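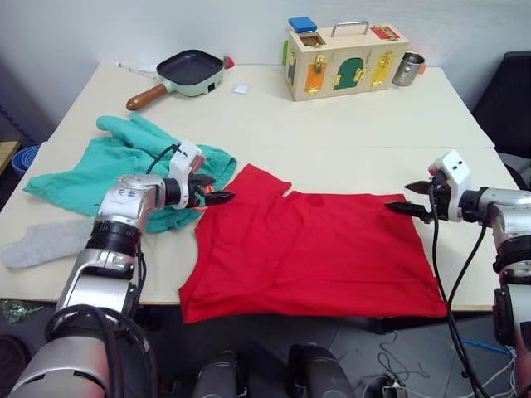

Fig. 1. Red t-shirt laid out on a white table, neckline towards the back, with more washing to the left.

Week 4: Folding, and why we start with the t-shirt

Hello all, and sorry these notes are a bit later than promised. I've typed up what we did on Wednesday, plus the bits I rushed at the end when the next group were already queuing in the corridor.

I always start people on the t-shirt. Shirts with collars come in week 5, fitted sheets in week 6 (brace yourselves), and socks get squeezed in wherever there's time. A t-shirt has a body, two sleeves and a neckline, and nearly everything else you'll fold in your life is some version of those.

Laying out

Look at Fig. 1 and find the neckline first. It's along the top, near the middle, and that's your landmark for everything that follows. Now look at the upper left, where a sleeve is folded. If that sleeve stays as it is when you make your first fold, you'll get a lump you can feel through the whole stack, so open it out flat.

Then look at the bottom hem. It's hanging slightly over the front edge of the table, and I'd like you all to get fussy about this! Cloth that hangs will pull on the rest, and your halfway line wanders while you aren't looking. Slide the whole shirt back until the hem is on the tabletop, then smooth from the middle outwards with flat hands. Faint creases like the ones in the figure usually go with one or two good strokes. Feel the middle of the fabric as well, and if any of it is damp, back on the airer it goes.

The fold itself

Face down, neckline away from you. Bring one side in to a line halfway along the shoulder and lay the sleeve back on itself. Same on the other side. Then hem up to just short of the neckline, and fold again. Mizanur asked whether you can fold in thirds for a shallow drawer, and yes, I do at home.

The waiting pile

The teal-green thing beside the t-shirt is what I call a waiting garment. Leave it bunched if you like, but keep it off the piece you're working on. Same goes for the light grey sock over by the left edge. Socks want a corner of their own until the partner turns up (Iresha uses a shoebox, which I've now copied).

One more thing about tables. Most of us fold wherever there's a surface, so there may well be a frying pan at the back, as there is in Fig. 1. Wipe down first and keep cookware well away from clean cotton. Grease on a red shirt is a misery to get out.

For next week

Fold 24 items at home, any sort, and jot down which ones annoyed you. Bring one collared shirt, unironed. Osaze has the spare folding boards if you'd like to borrow one.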